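Zlata Dmytriv has run the hydrant and valve shop at Candby for five years. The shop rebuilds gate valves, hydrant caps and hose couplings for small fire departments, most of them rural and short on money.

"People send us a box of parts and a note," she said. "Half the time the note says it leaks. That's all it says."

Her first question is always about threads. Departments that share a county line may not share a thread, and a coupling forced onto the wrong one will go two turns and bind. Dmytriv keeps gauges for each pattern she has met and checks every part before it goes to the bench.

"I don't trust the stamp," she said. "A cap gets swapped at a fire, it goes home on the wrong truck, and there it stays for years."
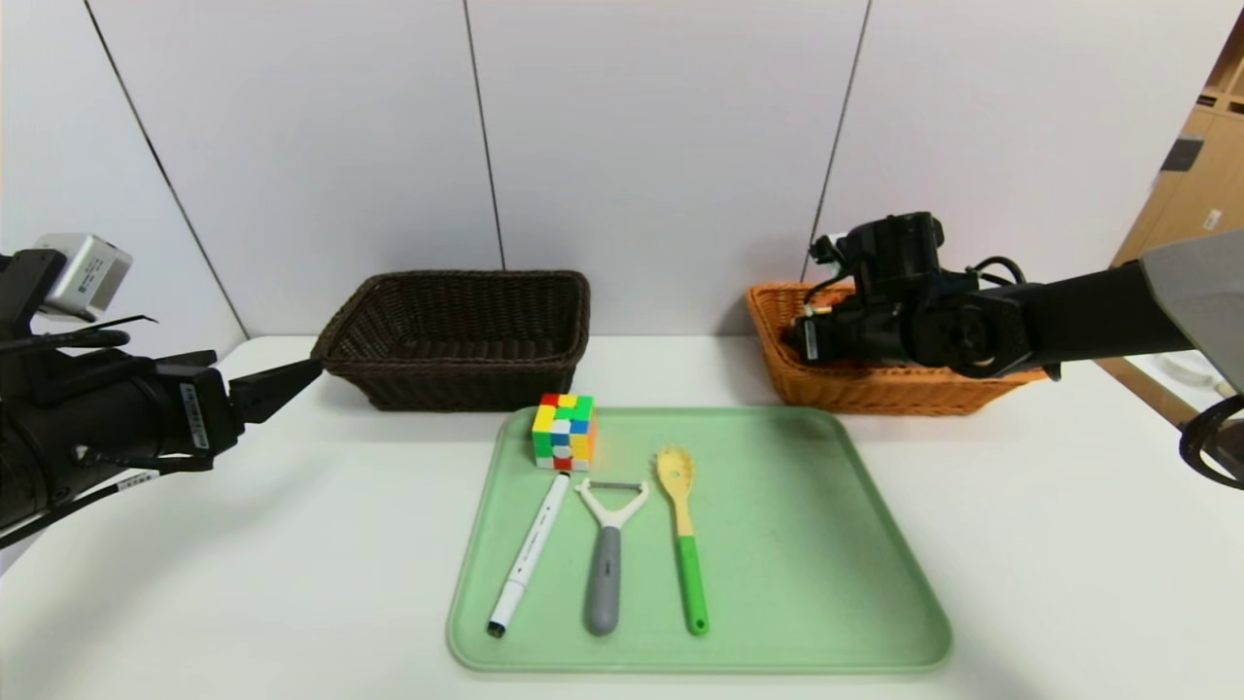 Gaskets are the other steady work. The shop went through 1,936 of them last year, nearly all for suction hose. Dmytriv would like departments to change them on a schedule -- she suggests every November, before the hard freezes -- and to stop greasing them.

"Grease picks up grit. Then you've got grit in your swivel."

The Wivard line of valves, which Candby took on in the spring, has been slower to sell than she hoped. She puts that down to price. A rebuilt valve costs a department $700, and a new Wivard costs a good deal more.

"If the body is sound, I'll tell them to rebuild," she said. "If it's cracked, I send it back with a tag on it."

She plans to add a second test stand over the winter. The pump for it is already at the Bolger warehouse, waiting on a base plate.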